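Notebook, actigraphy bench
Jan 20, 2020

Picking up from the last entry. The Evden wrist loggers came back from the second collection run and I spent the morning pulling data off them. All but three connected on the first try. The three that didn't are the same ones that gave trouble in September, so I have put red tape on them and they are out of rotation until somebody opens them up.

File count after download: 188 recordings, one per person, each meant to cover seven full days and nights. Sample interval is one minute for activity and one minute for light. I ran the header check first. Two files have the clock set to the wrong time zone. The wearers' diaries agree with a shift of exactly one hour, so I corrected the headers and left the raw copies alone in the originals folder. Please don't work from that folder.

Non-wear detection

The old rule marks any stretch of 90 minutes with zero counts as non-wear. It works all right in the daytime and badly at night. A quiet sleeper can go well past 90 minutes without a single count, and the rule throws that out as if the logger were on the nightstand. I went through the flagged stretches by hand for this run. There were 2,247 flagged stretches in total across all files, which took most of the afternoon and which I don't want to do again.

What I was looking for was the wrist temperature trace. When the logger comes off, temperature drops toward room level over ten or fifteen minutes and stays there. When a person is asleep it usually creeps up a little and wobbles. You can tell the two apart by eye nearly every time. Of the flagged stretches, 1,726 had the drop and I kept them as non-wear. The rest I put back in as wear time.

That is a lot of sleep we would have lost. It also means the relative amplitude figures from the first run are probably off, and off in one direction, because the missing minutes were all low-activity ones. Losing them raises the average for the least active five hours and makes people's rhythms look flatter than they are. I have not redone the first run yet. It should be redone before anyone quotes a number from it.

New rule, for now: zero counts for 90 minutes AND a temperature fall of at least two degrees within the first 20 minutes. I tried one and a half degrees and it caught people who stuck an arm out from under the covers. I tried three and it missed loggers left in warm bathrooms. Two is a compromise. It is written into the script as a named setting near the top so it can be changed without hunting for it. 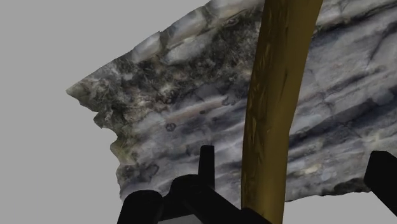 Rock mesh, rendered on plain gray.

Light channel

Still not happy with this. The sensor reads low under sleeves, as expected, but four of the files show a steady reading all night of a few lux when the diary says lights out. Could be a hallway light or a clock face. Could also be the sensor sitting at a small offset. I put two of those four loggers in the black box overnight along with two that had given normal files. One of the suspects read zero the whole time. The other sat at 3 lux from start to finish, so that one is the sensor. The two normal ones read zero.

The other two suspects go in the box tonight. If either has an offset I will subtract it and note it in the file header. I don't want to subtract anything from a logger I haven't tested.

For the daytime light I am only using time above threshold, with the threshold at 800 lux. Mean daily light is too easily pulled around by one sunny lunch break. Median is no better, since it is mostly a measure of how dim the person's office is.

Reaction time test

The Skurnalum task was moved to the new laptop last week and I wanted to be sure the timing hadn't changed. Set up the photodiode on the corner of the screen and the tapper on the space bar, same as last time. The delay on the old laptop was 31 ms with very little spread. The new one is at 24 ms with more spread than I like, now and then a trial up at 40. Turned off the wireless, closed the sync program, ran it again. Spread came down to nearly what it was on the old machine.

So: wireless off and sync closed before every session. I have added both to the printed checklist by the door. The seven ms difference between laptops needs to be taken off before the two sets of sessions are put together. It is small next to the differences between people but it is the same size as the morning-to-evening change we are trying to see.

One more thing on this task. The practice block is too short. Looking at the first 20 scored trials against the next 20, almost everyone is still getting faster. That would matter less if sessions were all at the same time of day, but first sessions are mostly in the morning and second ones mostly in the late afternoon, so practice and time of day are mixed together. Longer practice block will help some. Swapping the order for half the people would help more. I think we should do both for the next run, even though afternoon slots for first visits are hard to fill.

Mood forms

Typed in the last batch. The five-point items are fine. The open question at the end ("anything else about this week?") turned out more useful than expected for cleaning the data. People write down things like a night flight, a sick child, a party that went until four. Went back to the activity plots for those and they match well. I started a column called "known upset" and filled it in where there was a clear note. Not dropping these people. Will run everything with and without them.

Seven forms have the wellbeing page blank on the back. It looks like a printing matter, the page says "turn over" in small gray type at the very bottom. Moved it to the top of the page in bold and printed a fresh stack. The old stack is in recycling.

First look at the rhythm measures

Only a look, nothing to pass around. Relative amplitude with the new non-wear rule comes out between 0.71 and 0.97, bunched toward the top end with a tail going down. The tail is mostly shift workers and a few people who nap for a long time in the afternoon. I plotted it against the reaction time medians and there is a slope, in the direction one would guess, and it gets weaker when the shift workers come out. Didn't go further. The laptop correction isn't in yet and I don't want to get fond of a picture that is going to change.

Interdaily stability is more awkward. With only seven days, one odd weekend moves it a good deal. I cut the longest recordings down to five, six and seven days and the value jumped around at five and settled a bit by seven. I suspect we need ten days at least. Battery would allow it if the light channel went to every two minutes. Worth asking Parsons whether the firmware will take different intervals for the two channels, their manual only mentions one setting for both.

Supplies and odds and ends

- Drokesex straps: the medium size is down to one bag. The small ones are fine. Two people had a mild red patch under the buckle, both wore it tight. Add a line to the handout about leaving a finger's width.
- Charging dock slot 4 is loose. Logger has to be pushed down and held until the light comes on. Use another slot.
- Shared drive was at 91 percent. Moved the pilot files to the archive disk and it is at 64 now.
- Script version with the new rule is saved with today's date. The old version is kept, renamed with "_90only" at the end.

To do next

Run the first set again with the temperature rule and compare minute totals file by file. Read out the two loggers from the black box. Put the laptop correction into the merge step, before the outlier trim and not after. Write to Parsons about the intervals. Order medium straps.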